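Opinion > Home Life > Small Stuff

In defense of the little card wallet

I own a phone that can hold every card I've ever been handed, and I still want a wallet with sleeves in it. My brother-in-law thinks I'm nuts. He pays for gas with his watch. Good for him!

But open one of those little book-style holders and you see everything at once (library card, pharmacy card, the sandwich place that owes me a free one). No password, no app update, no dead battery in the checkout line.
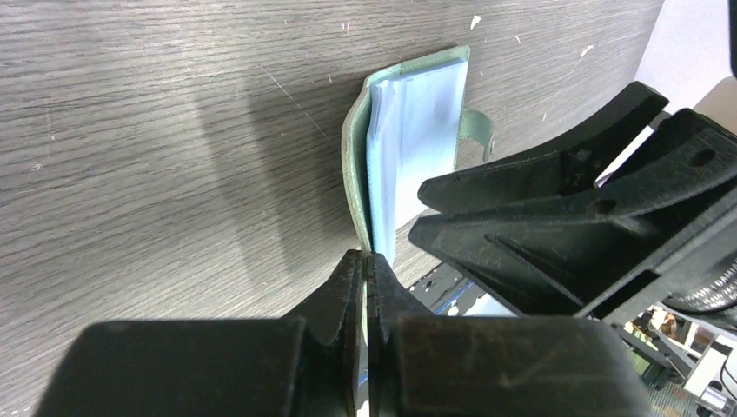 Mint green outside, pale blue sleeves inside.

By Janaka Sikder

Now, where does it live? I say out in the room, near the clothes. I know people love a desk drawer, but I get dressed, I grab my cards, I go. A clothes rack with tomorrow's dress on it and a couple of low bins close by does more for my mornings than any closet system I ever paid for.

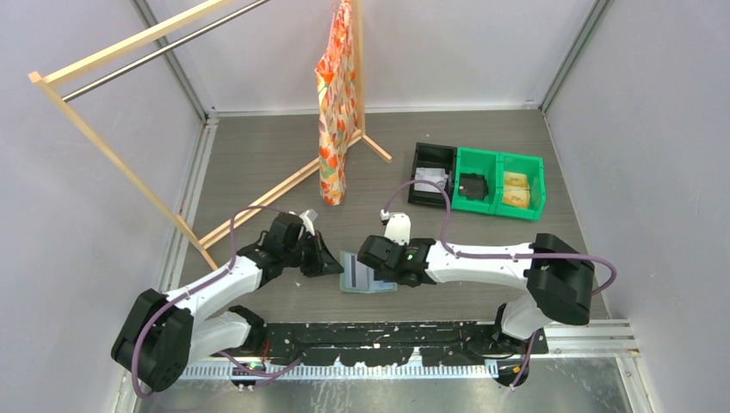
JANAKA SIKDER | Columnist

And please, let the bins be a little mixed. I've read the tidying books and I can't live like that. Snacks on one side, odds and ends on the other, done. What I won't budge on is the cards. They get one spot and they go back to it, even at 11 p.m. when my shoes are still on.

98 shares | 3 comments

flurnine_mom: My phone died at the pharmacy in January. Bought a card holder the next day.

Brayden Caron: Watch guy here. Still not convinced, sorry.

tess43: What about receipts though?? Mine won't close anymore.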